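FOR IMMEDIATE RELEASE
Hulen – Sunday, June 21, 2026

Wudeline Opens Its Doors, and Several Old Desktops, to the Public

Wudeline, the repair and reuse workshop on Arriaga Street, will hold its first open bench day next month. Visitors may bring in a retired desktop computer, take the side off, and find out what has been humming under the desk all these years. Dust is expected and will not be judged.

The workshop has taken in 1,000 desktops from offices, schools and spare bedrooms. Of the latest batch of 200, many are Dell towers of the sort that once stood under every reception counter in town and were kicked daily without complaint.

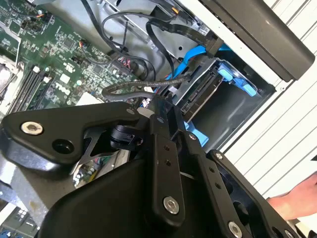 Tasar
Press Officer, Wudeline

A desktop tower is a friendly thing to learn on. The memory sits in long slots with latches at the ends, the cables mostly go back where they came from, and the board has its name printed on it in case you forget whose it is. Laptops, by contrast, are held together with glue and spite, and will be covered at a later date.

Each bench session lasts 30 minutes and takes in the parts people ask about most: memory, drives, fans and the small battery that keeps the clock honest. Power supplies will be admired from the outside only. They stay shut, whatever your uncle says.
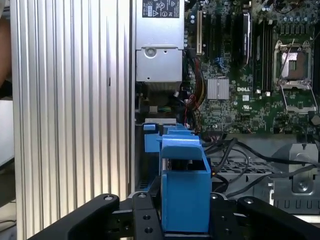
Drives get a session of their own. Owners who want their files will be shown how to take the drive out and carry it home. Owners who don't will be shown how to wipe it – a process with all the drama of watching a kettle, only longer.

Machines that pass their checks go to homes in Hulen that have asked for one. The rest are stripped for parts, and the cases go for scrap metal. In May, 21 rebuilt desktops left the workshop, along with a box of mice that had been in the way since winter.

Places are free but must be booked at the Wudeline front desk. Please bring the computer, unplugged, and leave the monitor at home. Screwdrivers are provided and are counted at the end of the day.

ENDS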